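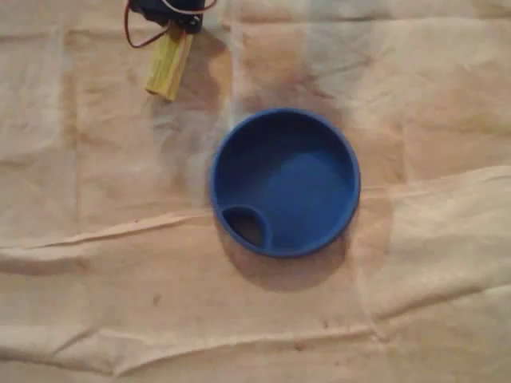 10 August 2021 - Blue round part, oval opening

Cloth is down over the whole work surface, beige, not ironed. Blue part laid on it rim up for inspection before it goes back in the Clakgate tray. Paperwork came through with the label half torn, so the entry is under our own number, 735, until Planden confirms theirs.

What can be said from looking straight down at it: plastic, round, low rounded rim, thick at the edge. Rim is a clean circle with a slight gloss. Floor inside is a softer, lighter blue than the rim, with a raised round area to one side of center. Oval opening sits against the rim and has its own curved lip. It reads dark from above and I can't tell whether it goes through or stops in a deep well.

Function still open. Candidates are a drinking lid and an insert for a pet bowl. The Hartono sheet from June lists both under the same heading and gives no drawings for either, so no help there. Logged as "shallow vessel, blue, with opening" for now. Please don't change it to "lid" in the index until someone has checked the underside.

To do on this one:

Turn it over. Look for a mold mark or a recycling code.

Probe the opening with the 2 mm rod. If it passes, record as through hole. If it stops, record the depth.

Water check in the sink, 20 minutes, rim up, opening plugged with putty. Dry before bagging.

Straightedge across the rim in two directions. The raised area should be measured from the rim, not from the bench, as the cloth throws the reading off.

Note on the cloth: wrinkles make soft parts rock when pressed. Fine for looking, no good for the height gauge. Move to the granite plate for anything with a number attached.

Note on color: the Pirance card has two blues close to this one. Compare by the window with the overhead off. Last batch was matched under the lamp and had to be redone.

Bag size 21 if it fits, otherwise loose in the tray with a tag. Shelf stays as assigned.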